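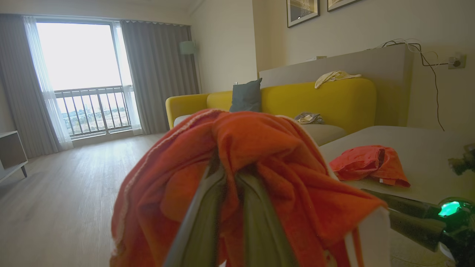 I have been putting off the living room since January. It isn't dirty, it just collects things. Cloths, mostly, and bedding, and whatever anybody had in their hands when they sat down. So I gave it a morning and decided that every piece of fabric that wasn't attached to a piece of furniture would be picked up, looked at and either washed, folded or got rid of.

I started at the yellow sofa. It's a Grimetti, bought second-hand when we moved in, and it is a good deal more mustard than it looked in the advert. The seat cushion is beige and shows everything. I have had a teal pillow on it for a while and I still like the two colours together, although Neelam Vashisht (who has known me long enough to say so) thinks it looks like a dentist's waiting room. The pillow stayed. The cream cloth over the back stayed too, after a wash. I put it there to keep hair and hand cream off the upholstery and it does that well enough.

The orange cloths are another matter. I bought them as napkins, from a Perron sale, and used them as napkins for one dinner. After that they turned into general cloths. They get used for dusting and for wrapping things, and for standing a plant pot on when I can't find a saucer. They are a nice weight and they have a neat pale hem, so I feel slightly bad about it every time. I've decided they are cloths now and can live with the cloths. One of them had a faint ring on it from a mug. It came out with ordinary soap and a soak in the sink.

While I was kneeling on the sofa I also looked at the cables. They go over the low partition behind it and down to the socket on the wall, black and white ones all together, and I have never found a way of doing this that I'm happy with. I bought some clips once and they fell off within the week. I took a duster along the top of the partition, wiped as much of the cable as I could reach and left the rest of it for another time. If you have a method that doesn't involve drilling, please leave it in the comments.

Then I moved over to the grey sofa, which gets most of the use.

This one came from Jekier and it was the most expensive thing we had ever bought, 2698 including delivery, and I remember reading the number out loud twice in the shop. It has a chaise, which was my idea. I imagined reading on it. In practice the chaise is where the laundry goes between being dry and being put away, and sometimes where I go when I'm avoiding the laundry. The fabric has held up better than I thought it would. The stitching is all still tight and the seat cushions haven't gone flat, though I do turn them when I remember.

The spare bedding had ended up down at this end as well. We had Vitória Calado staying for 3 nights and I never quite got round to carrying it all back upstairs. Cream bedding on a floor is asking for trouble, but I had swept first.

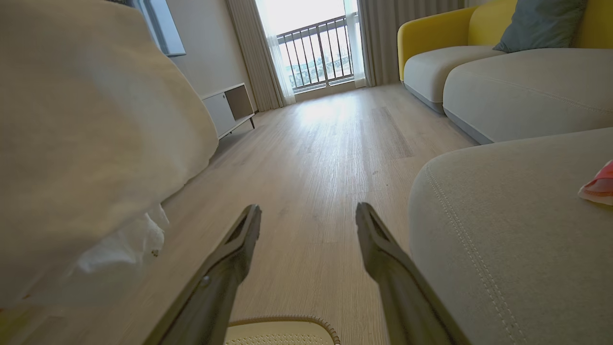
The chaise end of the grey sofa. Morning sun on the laminate, which shows every mark.

I like the room best at that time of day. The light comes in at the window and runs right across the boards, and it's useful for cleaning because there is nowhere for the dust to hide. It also shows up the scuffs. I went over those with a damp cloth and a bit of washing-up liquid. Some of them went and some of them are evidently part of the floor now. I have been told to try a pencil rubber, which I haven't done yet.

There's always some bit of plastic or tissue that gets under things, too. I used to leave those until I hoovered and then they'd block the nozzle. Now I keep a paper bag by the door and do one walk round with it before the hoover comes out. It takes a couple of minutes and the hoovering goes faster for it.

As for the washing, it went in three loads. Cloths first, on warm, orange ones separate because I don't trust them near anything cream. Then the sofa throws. Then the duvet cover and pillowcases, which I hung over the banister as the line was full. The duvet itself I didn't wash. Our machine is a Sandov and it is a perfectly decent machine, but the drum is too small for anything that bulky, and the last time I tried it the thing came out with all its filling at one end. The launderette near the station has a big drum and I'll take it there when I'm next going that way with the car.

Folding took longer than the washing did. I fold cloths in thirds and then in half, and stand them on end in the drawer, and for a few weeks at least I can find what I want. Then somebody takes one from the middle and that's the end of it. I also put aside a small pile that I really don't need any more: a tablecloth for a table we sold, some tea towels that don't absorb anything, a cushion cover with a broken zip. The zip could be mended. I've been saying so for years, so it's gone in the bag.

I did count up afterwards, out of curiosity, by going through the airing cupboard and the drawers as well as the living room. We own 83 pieces of household linen, if you include flannels. I can't decide if that's a lot for a house with two adults in it. My mother would say it was nothing, but she ironed her pillowcases and kept a set for visitors that no visitor was ever given.

Things I still want to do in that room: something about the cables, felt pads for the feet of the yellow sofa, and a proper basket with a lid for the spare bedding so that it has somewhere to be when people are staying. I've seen one I like but it's slightly too wide for the gap — I measured it and then measured it again in case the gap had grown. If I find a narrower one I'll post it.

The cream cloth is back on the sofa and has already slid down behind it once. I might try pinning it underneath with a couple of safety pins, as I did on our old armchair, and see if it holds until the weekend.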